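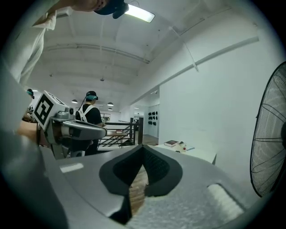
Rafia Mughal told me on Wednesday that a vaulted ceiling eats light, that the fluorescent panel has to go, and that I should have the whole thing sprayed with Tritula "bright reflect" ceiling paint before I spend a cent on new fixtures. I don't buy it. The ceiling is already white, and so are the walls. How much whiter does it get?

The room is one of those old ones with shallow arches running across, brown wood floor, a long white pipe or conduit across the middle of the ceiling, and a flat rectangular fluorescent light. There is also a thin white cable hanging down at an angle that I would like to get rid of or at least pin up. The whole floor of the building is 1,074 square feet, but I'm only asking about the one room.

So far I have a quote of $357 from Wimstead to swap the panel for an LED one. The guy told me it would be "night and day," and when I asked for the lumen numbers on both he changed the subject to warranties. Rafia's paint would be on top of that.

My questions:
Does the shape of a ceiling like this really matter for how bright the room feels?
Is "reflective" ceiling paint a real thing or just flat white with a better label?
Can the pipe be boxed in, or does that look worse?
Can I tuck the cable away myself?

Please don't tell me to hire a lighting designer.

Kaede Hirose

Posted by gablesandgutters

I've painted a lot of ceilings and I'd keep my wallet closed on the paint. Any decent flat white bounces most of the light that hits it. The fancy stuff may be a hair better on paper, but you are going from white to slightly newer white. If yours has gone yellow or has years of dust on it, then sure, a fresh coat will help, and the cheap can will do it too. Hold a sheet of printer paper up against the ceiling in daylight. If the ceiling looks tan next to it, paint. If you have to squint to see a difference, leave it alone.

The shape matters a little. With arches you get brighter and darker bands, and the parts that curve away from the light go gray. Shallow ones like you describe, not much. I would worry more about only having light coming from one spot, if that's what you have. People stand under the panel, throw a shadow on whatever they are working on, and blame the ceiling. Try a couple of floor lamps pointed up into the curve for a week before you sign anything. I used two from Dhanial in a brick cellar and left it at that.

On the pipe, don't box it. A straight box under a curved ceiling leaves a gap that changes size the whole way along, and you'll be filling and sanding for days. A pipe painted the same white as the ceiling mostly disappears anyway. Also find out what it is before you cover it. If it's conduit, there may be junction boxes that have to stay reachable.

Posted by tmk_basement

LED. Just do it. Mine has been up 19 months and no buzzing. Elent makes a good one.

Posted by Porch Swing Pat

Agree with most of the first reply, but $357 needs a closer look. Is that the fixture plus labor, or labor with the fixture extra? Does it include hauling off the old tubes? They contain mercury and many places won't take them in the regular trash, so somebody has to deal with them. Get it in writing.

And make him give you the lumens. "Night and day" isn't a number. I had a seller swear his panel would double the light in my sewing room, and when I got the spec sheet out of him it was 1,000 lumens lower than what I already had. It also cost more than the ones at the hardware store. LED can be well worth it for the power bill and for getting rid of flicker, but brighter depends on which one you buy.

The cable, no, don't touch it until you know what it feeds. Trace both ends. If it's phone or network, stick-on clips along the bottom of the arch will hold it fine, as long as you wipe the paint down first. If it's power and just hanging there, that goes to the electrician, and while he's on the ladder anyway I'd ask what he would charge to do both jobs.

Kaede Hirose replied

Thanks. I did the printer paper thing and I can barely tell them apart, so the paint is off the list and Rafia can be mad at me. Still waiting on Wimstead for the spec sheet. I'm going to borrow two lamps before I call anybody else.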